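From: Svitlana Kravchuk
To: Flirkgate Tale Exchange list
Date: 24 May 2022
Subject: Re: [flirkgate] The miller and the borrowed goose

Ciarán Ó Dubhghaill wrote:

> Friends,
>
> I'm putting together the handout for the August telling and I
> have two versions of the goose story, which don't agree. In the
> one I learned, the miller of Trodska borrows a goose from his
> neighbor, eats it, and tells her it flew south. In the one in
> the old Ostbridge pamphlet (page 69, if you have it) he gives
> her back an egg and says the goose has gotten younger.
>
> Which one is right? And does anybody know what the neighbor
> says at the end? My pamphlet has a coffee ring over the last
> six lines and I've been making up an ending for years.
>
> Ciarán

Ciarán,

I've told this one to children, to a bus that had broken down, and once to a dentist, who couldn't leave either, so I have opinions.

The egg is the right one. I know the flying-south version is easier to tell, and it gets the laugh sooner, but think about what the miller is. He's a man who has never told a plain lie in his life and is very proud of it. Everybody in the village says so. "The miller? You could weigh gold on his word." A man like that doesn't say the goose flew south. He brings back an egg in a clean cloth, puts it in her hand, and says, "Here is your goose, neighbor. She has been so happy at my house that she has grown young again." He feels he has been generous.

My copy of the pamphlet is missing its cover but the page is clean, so here are your six lines, more or less. I'm translating as I go and the original rhymes, badly.

The neighbor thanked the miller and took the egg home.
In the fall she brought him her grain, and he ground it.
She paid him with a handful of seed.
"What is this?" said the miller. "Where is my money?"
"It was so happy in my pocket," she said, "that it has grown young again."
"Plant it, and be patient."

I'd leave it there. The pamphlet goes on for another paragraph about honesty, which I believe was added by the printer, and you can hear the audience reach for its coats.

A few notes, since you asked for none:

The cloth matters. Don't skip the cloth. If you're short on time, cut the part with the priest and the ladder, which belongs to some other story and wandered into this one looking for a place to sit down.

She should not sound angry in the last part. I used to do her angry, with a hand on the hip, and it fell flat every time. Then I heard a woman at the Mensah hall tell it with the neighbor being terribly kind, almost worried about him, and people were wiping their eyes. I've stolen it completely and I recommend you do the same.

The miller has no name in any version I've seen. In Ostbridge they call him Uncle, but they call everybody Uncle.

As for where it comes from, I can't help much. The pamphlet's title page claims 137 tales "gathered from the mouths of the old," and I've read it through twice and I'd say a good part of them were gathered from other pamphlets. The goose is number 41 in the table of contents and number 43 in the book itself — so if you cite it, give the page and let people fight about the number among themselves.

There's also a longer telling where the neighbor takes the miller to a judge, and the judge asks to see the egg, and it hatches in court and turns out to be a duck. I like the duck. I don't think it helps. Once there's a judge, the whole room stops listening to the neighbor and starts waiting for the verdict, and he gets the last word, and it's her story. But if you have a noisy crowd with small kids in it, the duck will save you.

On the handout: could you please set it in larger type than last year? I ended up reciting half of mine from memory and the other half from imagination, and I got a compliment on the wrong half. Also, the list archive still has your old file with the fox story printed twice. You might take one of them down. The second one is better.

I can do the goose in August if you'd prefer to do the well-digger's wedding yourself. Or we swap. I don't mind going first, but I won't go after the man with the accordion again.

Does anyone else on the list have a version with the duck? I'd like to know how far it got.

Svitlana
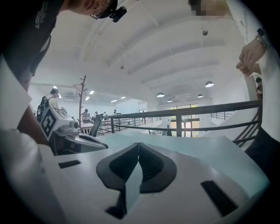 White gripper with dark gray fingertip pads, and a second one to the left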